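Garkido wants 14 dollars a month to tell me when to drink water. I tried it through June, and I'm not convinced the reminders did anything that being thirsty wouldn't have done.

My friend Atieno Sang swears by hers. She also bought the bottle, the sleeve and the second bottle. Fine. But the app's daily target went up twice while I had it, and it never said why - I asked, and got a link to the shop.

People managed a glass of water before there was a chart for it. I've gone back to the tap and the mug by the sink, and I've kept the 14 dollars.

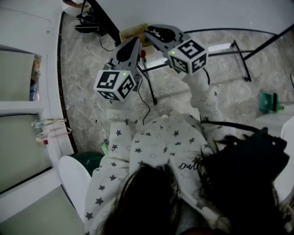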